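Clearing and Keeping a Workshop Table
Feb 8, 2018

A workshop table fills up fast, usually with things that were only going to sit there for a minute. These are the habits that have worked in our shop at Titberg, where one white table gets used for measuring, small repairs and packing.

Start with the small stuff
Clear hand-sized items first. They roll, slide under panels and scratch finished faces. Tape measures, blocks, flat cases and loose fittings go in one shallow tray at the back corner. If the tray is full, empty it before you start the next job.

Store a tape measure with the blade all the way in and the lock off. Wipe the last few feet of blade with a dry rag before it goes back. Grit inside the casing is what wears the numbers away.

Glossy tops
A white glossy top is easy to keep clean and shows up dropped screws, but it is slippery. Put a rubber mat under anything you plan to push against. For pencil marks, use a damp cloth with a drop of dish soap. Stay away from scouring powder, which leaves dull patches that hold dirt.

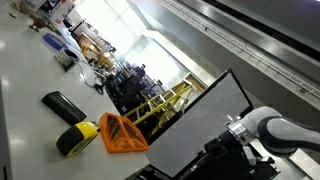

Dried glue comes off with a plastic scraper held nearly flat. For tape residue, rub in a little cooking oil, leave it for 6 minutes, then wash it off with soapy water.

Ladders
Keep ladders away from the table and clear of the path to the door. Check the rungs for paint and grease each time you use one. Boards and offcuts leaned on a ladder have to come off before anyone climbs, so find them another spot to begin with.

Shelves and benches
Heavy machines stay on the bench. Boxes go on the shelves with the label facing out. We write the contents on two sides in marker, and the date if it is glue, filler or paint. Open cans go on the lowest shelf.

Sandpaper is easier to find in folders, one for each grit. We keep 80 and 200 near the table and the rest in a drawer.

Once a year
We empty every shelf in December. Anything with a missing part gets a tag, and if the part hasn't turned up by spring the item goes to the scrap bin. Last time we filled 23 bags, mostly packing foam and dried-out tubes of caulk. Caulk tubes keep longer stored upright with a screw in the nozzle.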